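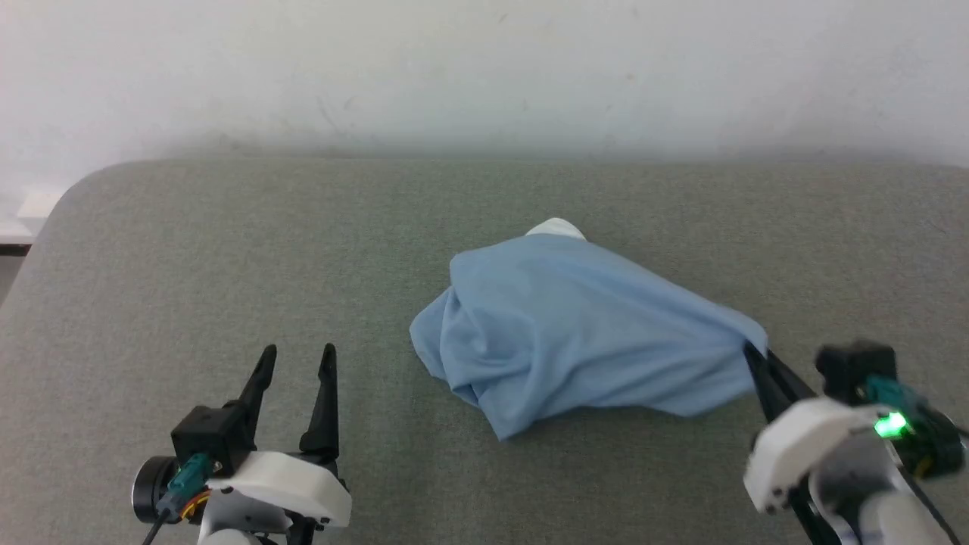
How did Watinthorpe end up hosting a regional girls' soccer tournament?

The club offered its field after the first choice, the municipal ground at Irileck, lost its lights in a storm. "They called at four in the afternoon and wanted an answer by six," says Sveva Bellini, who coaches the Watinthorpe under-15 team and ran the tournament desk. "I said we had one good field and one that slopes. They said fine."

Eight teams played over a long weekend in March. The final, between Leone and the home side, drew 893 paying spectators. The club's usual gate for a girls' match is 93.

Bellini played right back for eleven seasons, most of them at Flivness, before a knee injury moved her into coaching. She had never organized anything larger than a preseason friendly. The first thing she learned was that the schedule mattered more than anything she had planned for on the field.

"You have two groups of four, so that's twelve group games, then the semifinals and the final," she says. "Fifteen games. I wanted all of them on the good field. By noon on the opening day we were fifty minutes behind, and three of the games went to the slope."

The slope became a talking point. Flivness lost 2-1 to Irileck there, with both Irileck goals coming in the second half, when they were playing downhill. The Flivness coach filed a written complaint that evening. Bellini read it, agreed with part of it, and changed the order of play so that no team would have to use the second field twice.

"He had a point about the drainage as well," she says. "There's a corner over by the road where the ball just stops. Our girls know about it. The visitors didn't, and that isn't fair in a tournament."

Watinthorpe came through the group with two wins and a draw. They had conceded only one goal before the semifinal, and Bellini credits the back four, who have played together since they were ten. The semifinal against Irileck went to penalties after a 0-0 draw. She did not watch them.

"I was in the office sorting out the referee's travel money. I heard the noise and I couldn't tell which side it was coming from. Then one of our substitutes came in and hugged me, so I knew."

The final was closer than the 3-1 score suggests. Leone scored first from a corner and led until the 58th minute, when Watinthorpe equalized with a header. Leone pushed forward after that – too far forward, in Bellini's opinion – and were caught twice on the break in the last ten minutes.

"Their coach is braver than I am. At 1-1 I would have sat back and taken my chances in extra time. She wanted to win it there. If their number nine puts away the one she hit over the bar, we're talking about what a smart decision that was."

Gate money from the final came to 910 after the referees and the first aid crew had been paid. Half goes to the regional league and half stays with the club, where Bellini would like to see it spent on the second field. Leveling it would cost far more than that, but the low corner could be drained for less, and she has asked for a price.

The other change has been at training. Before the tournament the club had 131 registered girls across all age groups. Bellini does not have the new total yet, but the under-11 session has been split into two, and she needs another coach with at least the first-level certificate.

"I've asked two parents. One said maybe. The other one saw me coming across the parking lot and got in her car."

She is less sure about hosting again. The league has already asked whether Watinthorpe would take next year's event, with twelve teams this time. She wants the games spread over two towns, with Irileck's ground used for one of the groups once the lights are repaired. She also wants someone else to do the schedule.

"I'd like to coach my team and go home," she says. "I missed half of our second game because two teams had turned up in the same color and I was looking for bibs. My assistant ran it. We won that one 4-0, so maybe I should stay in the office."

Watinthorpe's next league match is away at Flivness, with kickoff at 10:30 a.m.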